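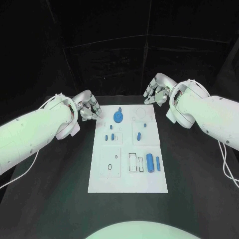 Gill Workshop Rooms
Room 209 — Bench and Assembly Board Inspection
Completed by: Ravinder Lachance
Reviewed by: Zachary Gagnon
Period: April

Ratings: S = satisfactory, A = attention needed, N = not checked

Section 1. Table and surroundings

1.1 Tabletop clean and dry before the board is set down: S
1.2 Table stable, no rocking under hand pressure: S
Comment: One foot was adjusted at the previous inspection and has held.
1.3 Black curtain hangs clear of the tabletop: S
Comment: The hem should be looked at again next month. Stitching is worn on the side nearest the door.
1.4 Cables kept off the working surface and secured where they pass the table edge: A
Comment: Ties to be replaced with the reusable kind. Cables must not be pulled tight, and must not lie where a person standing at the table could catch a foot.
1.5 Floor free of dropped parts: S

Section 2. Assembly board

2.1 White base lies flat, with no visible bowing: S
2.2 Inset plates flush with the base: A
Comment: One plate lifts slightly when pressed at a corner. It remains usable, but the edge can pinch a fingertip. Refit before the next session.
2.3 Circular outlines legible: S
Comment: Wipe with a damp cloth only. The Sosine cleaner kept in the cupboard is not to be used on the board.
2.4 Holes clear of dust and debris: S

Section 3. Blue parts

3.1 Gear-shaped disc: notches intact, no sharp burrs: S
3.2 Peg on the disc upright and firm: S
Comment: Test by hand with light sideways pressure. Do not use pliers.
3.3 Remaining blue parts free of cracks: S
3.4 Spare parts bagged and labeled: A
Comment: 2 bags carried no label. Both have been returned to the Iratel cabinet, shelf 3, until their contents are confirmed.

Section 4. Conduct at the bench

4.1 Hands and sleeves kept clear of the board while anything is moving over it: S
4.2 Covers and wiring openings checked by authorized staff only: S
4.3 Stop control within reach and tested: S
Comment: Tested before the session and again at close.
4.4 Food and drink kept outside the room: A
Comment: A cup was found on the windowsill. Users have been reminded — the rule applies to the whole room, including the sill and the side counter.

Actions outstanding

Refit the loose plate (item 2.2): R. Lachance
Replace the cable ties (item 1.4): R. Lachance
Confirm and label spare parts (item 3.4): Z. Gagnon

The room may remain in use while these actions are completed, with the exception of the section of the board named in item 2.2.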